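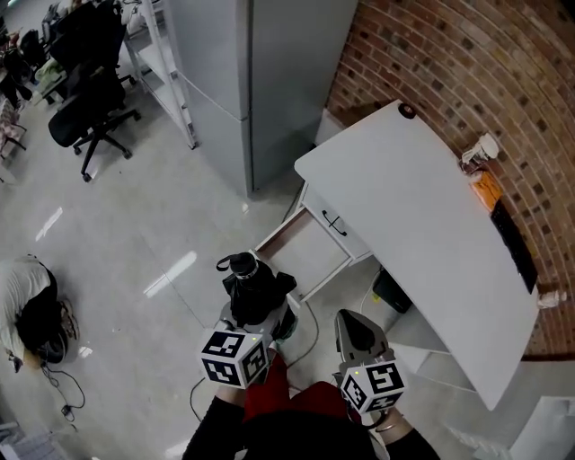 Visitor Claims on the Waltside Rim Trail
Project report, Recreation and Tourism Studies

The Waltside brochure says the Rim Trail is "an easy half-day walk for all ages." Our project tested that claim, and we don't think it holds up.

The trail starts at the Stedent parking lot and loops past Puvurora Falls. The brochure doesn't give the climb. We worked it out from the contour map: the lot is at 3,000 feet and the high point is at 4,000. That is a lot of uphill for a small child, whatever the cover photo suggests.

Method
We walked the loop twice in September, once on a Monday, and left a short survey in the box at the trailhead. We got 102 forms back. People who turned around early may not have bothered to fill one in, so the results probably look rosier than they should.

Results
Most walkers liked the falls. Far fewer agreed with the word "easy," and 16 wrote that they had quit at the Sjöberg overlook. The brochure also promises "frequent shade" — we found very little past the second bridge.

Limits
One month is a short window, and two walks don't make us experts. We also can't say if the brochure changes anyone's plans. Several people told us they had never seen it.

Recommendation
Print the climb next to the distance, and drop "all ages" until someone can back it up.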